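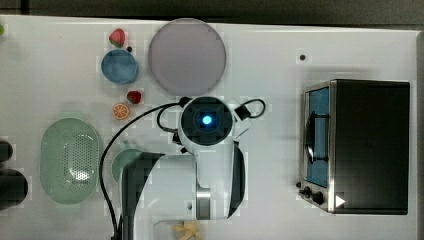 Anlow Play Kitchen by Brikum: Review
Posted 1/31/22 by Isabelle Pelletier

We've had the Anlow since August and I still get a little happy when I walk past it! I'd put off buying a play kitchen for ages (small apartment, two kids, nowhere to hide a big pink stove), and then my neighbor Lorne Lemieux let mine loose on the one in his den and I couldn't get them to come home.

The Anlow is low and narrow, with a sink, an oven with a door that closes softly, and a long open shelf underneath. That shelf is my favorite part. My daughter can reach everything on it, and so can her little brother, and at the end of the day they can shove it all back in without my help. Mostly they do. The oven door has been slammed, sat on, and used as a bed for a stuffed walrus, and the hinge is still smooth.

The old Nkosi one we tried first was prettier, I'll give it that, but the faucet came off the first afternoon and the knobs were glued on so they didn't turn. Kids want knobs that turn! The ones here click as they go around, and the click is quiet enough to live with.
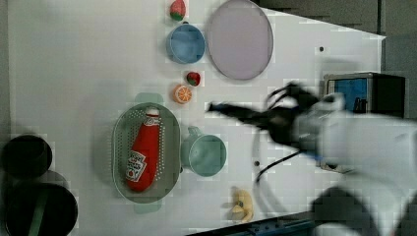

Can one person put it together?
One person can do everything except the back panel, which needs somebody to hold it up while you get the first screws in. It took me 2 hours with a regular screwdriver.

The instructions are all drawings, and they're good ones, apart from step 13, where the shelf is drawn upside down. Look for the side with the groove and put that toward the wall.
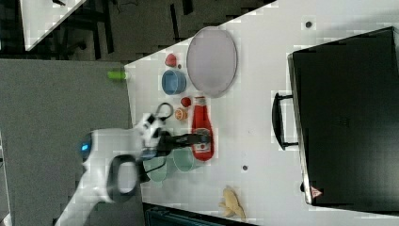
Ketchup bottle, green cups and the oval plate.

Now for my grumbles. The sink basin lifts out for washing, great, but it has no lip to grab, so I end up pushing it from underneath. The white finish also shows crayon. A damp cloth gets most of it off, and the rest I've decided to live with. 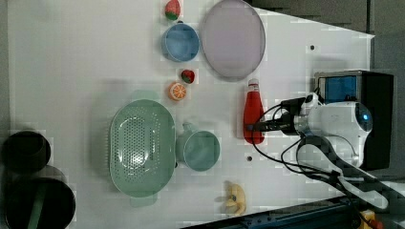
I'd also skip the Sarnetti hook rail they sell to go with it. It's cute, but the hooks slide around and ours kept ending up in the couch. We stuck on a couple of plain hooks from the hardware store and those have stayed put.

My son is almost 3 and his sister is 5, and it's a good height for both of them right now. She has started taking orders on a notepad and charging me for soup. Last night it was 569 dollars, bread included.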